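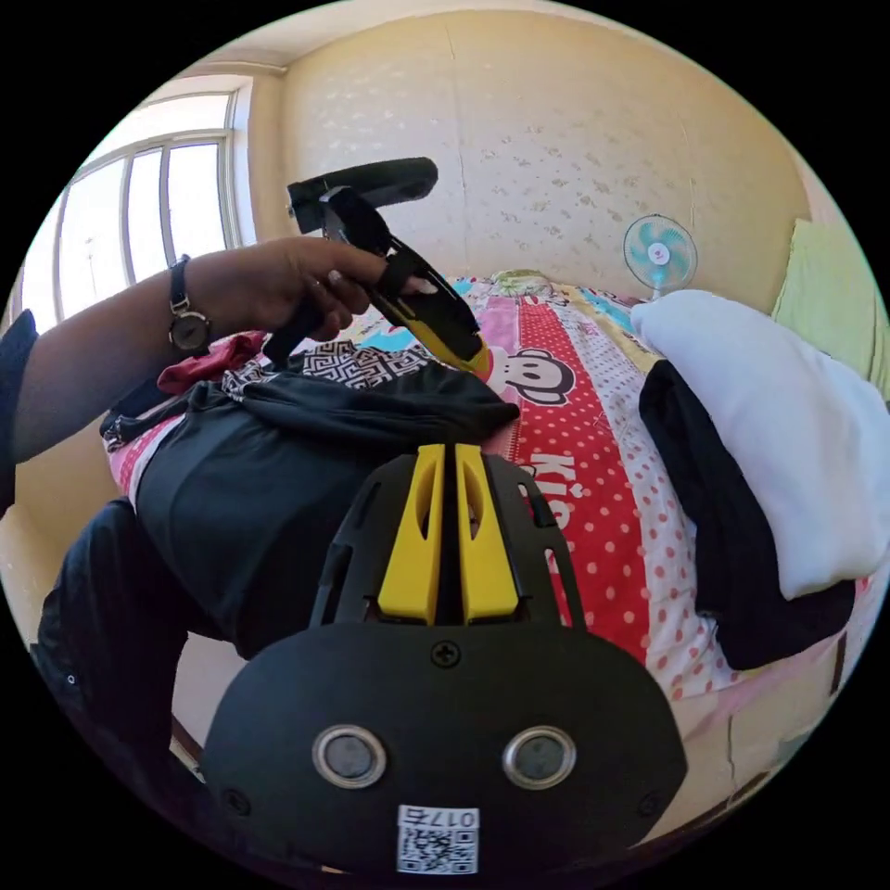 29/11/23
Por la administración de la lista vecinos-pumar
8 comentarios · 3 veces compartido

Re: cambio de calderas, presupuestos

Hola a todos, contesto rápido desde el móvil, perdón por las erratas.

El lunes escribieron a la lista:

> Buenas. He leído los dos presupuestos y no me cuadran. El de Hader
> sale a 3.553 por vivienda y el de Bhatt parece más barato, pero no
> dice nada de la chimenea ni de retirar el depósito viejo. ¿Está
> incluido o nos lo cobran luego? Y otra cosa, ¿hay que votar ya o
> podemos esperar a febrero? En mi portal hay gente mayor que no
> quiere quedarse sin calefacción en pleno invierno.

Por partes.

Lo de Bhatt: NO incluye la chimenea. Llamé ayer. Son 804 más por vivienda, y la retirada del depósito va aparte, todavía sin precio. Me dijeron que lo mandan por escrito esta semana. Hasta que no lo vea no me lo creo, ya nos pasó con las bajantes.

Lo de Hader: incluye chimenea, depósito y la puesta en marcha. Garantía de 8 años en el quemador, las piezas pequeñas no. Piden el 50 % por adelantado, que a mi me parece una barbaridad. He pedido que lo bajen, sin respuesta.

Banley no ha presentado nada al final. Vinieron, midieron el cuarto, y hasta hoy. Yo los daría por perdidos.

Fechas. Votar ahora no obliga a empezar ahora. Se puede aprobar en diciembre y hacer la obra en febrero o cuando afloje el frío. Lo que sí caduca es el precio, los dos lo mantienen solo hasta fin de año. Ojo con eso.

Sobre los mayores del portal 2: el corte sería de un par de dias, según Hader. Bhatt no concreta. Habría que pedir radiadores eléctricos prestados o que los ponga la empresa, y que conste en el contrato. Si alguien tiene alguno en el trastero, que avise.

Para quien preguntaba por la ayuda autonómica: la solicitud va antes de firmar, nunca después. Falta el certificado energético del edificio, el que tenemos está caducado. Lo estoy moviendo.

Ah, y los que seguís sin mandar la delegación de voto, mandadla ya porfavor. Vale una foto del papel firmado, pero que se lea el piso.

Cuando llegue lo de Bhatt lo reenvío tal cual.

Saludos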